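4.2 Gripper Comparison on Memory Module Handling

The disassembly cell was designed for mixed desktop computers that arrive without a parts list. Earlier sections covered case opening and cable removal. We now compare three grippers on one task, the handling of memory modules, with the arm, the controller and the software held fixed. Memory modules were chosen because they are thin, they sit close to other parts, and the force needed to free one changes a great deal from board to board.

The three grippers are as follows. The first, referred to as P, is a parallel-jaw gripper from Pemska with flat steel fingers. The second, H, is a Huvirance two-finger gripper with soft pads bonded to rigid backs. The third, L, was built in our own shop from flat metal links, and its tips follow a curved path as they close. All three were mounted on the same flange through the same adapter plate, and each carried its own wrist camera. Swapping one for another took 14 minutes with the hand-eye calibration included.

The curved closing path of L matters for planning. On P and H, the tips move along a straight line normal to the grasp plane, so the height of the grasp is set once by the arm. On L, the tips drop toward the board as they close. The controller corrects for this by raising the wrist during closing, using a lookup table measured on a flat plate. Éabha Lenihan measured the table twice, once with the links new and once after the full set of trials, and the second table was used only to check for wear. The largest change was at the wide end of the stroke, outside the range used for memory modules. We did not re-run any trials on account of it.

4.3 Trial Procedure

Each trial began with the case on its side, panel removed, and the arm parked clear of the opening. The wrist camera took one view from above the board, and the detector returned a slot axis and a latch position for every module it found. The arm then moved to a standoff pose above the first module, took a second view, corrected its pose, and went in. Latches were opened by a separate pushing tool before the grasp. Latch opening is not scored here.

A trial was scored as a success if the module came out of the slot in one pull and was placed in the tray with no second grasp. Slips, stalls and contact with any part other than the module or the latch were logged separately. Contact was detected from the wrist force signal with a threshold of 12 newtons in any lateral direction. Seung-woo Yeon reviewed the video of every flagged trial and removed false flags, most of which came from cable bundles springing back against the side of the gripper.

We ran 243 trials in total, split evenly across the three grippers. Boards were assigned to grippers in rotation so that no gripper saw only the easier layouts. Grip force was set to the same nominal value on all three, but the soft pads on H spread that force over a larger area, and we make no claim that pressure at the module surface was equal.

4.4 Results

Gripper P had the fewest slips and the most unwanted contacts. Its fingers are stiff and grip well on the bare edge of a module, but the body above them is wide, and on crowded boards it met the cable bundles before the fingers reached the slot. Gripper H slipped most often. The pads sheared sideways when the module was tight in the slot, and the pull then came at an angle, which raised the force further. Adding a short rocking motion along the slot axis helped H more than it helped the other two.

Gripper L completed 95 percent of its trials. Its failures were of one kind: the tips closed slightly off the center plane of the module and pushed it against one wall of the slot. We trace this to play in the link joints, which the lookup table does not model. So-yul Ok tightened the joints once between sessions, and the offset became smaller but did not go away.

The wrist view also differs between grippers. With P, the fingers hide little of the board. With L, the links and their mounting take up the lower half of the view, and the detector has to find the slots in what remains. Figure 6 gives a view with the tips pointed toward the memory slots of a board made by Dell, where a module with a blue circuit board is seated in one of the two long slots next to the processor. 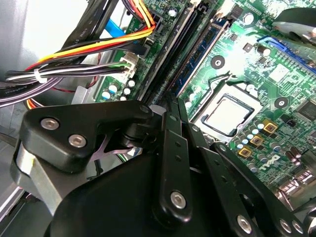 Figure 6. Wrist camera view with the gripper tips directed at the memory slots. The heat spreader of the processor is exposed and no cooler is installed.

Does a rigid gripper need force sensing for this task?
It needs some form of it. Position control alone pulled modules free on loose slots, but on tight ones the arm built up force until the safety stop acted, and the log gave no warning before that point.

The answer above applies to P and L. For H, the pads gave enough before the stop that most tight modules ended in a slip. Rostam Ghaffari tested a lower stop limit on H to see whether slips could be caught earlier, and found that the limit then tripped on ordinary pulls as well. The setting was returned to its original value for all reported trials.

4.5 Limits of the Comparison

All trials used one arm, and its payload rating leaves a wide margin for even the heaviest of the three grippers. On a smaller arm the mass of L would reduce the speed at which corrections can be made. Lighting was fixed. Eun-seong Geum repeated a small set of approaches with the overhead lamp off, and the slot axis estimate became worse for all three grippers – most clearly for L, where less of the board is in view to begin with. Those approaches are not part of the totals.

The controller used throughout was the Yang position controller with our force monitor running beside it. We have since begun work with the Mismont controller, which closes the force loop at a higher rate, and the off-center closing seen on L is the first case we intend to repeat with it. The same board rotation and the same scoring rules will be used.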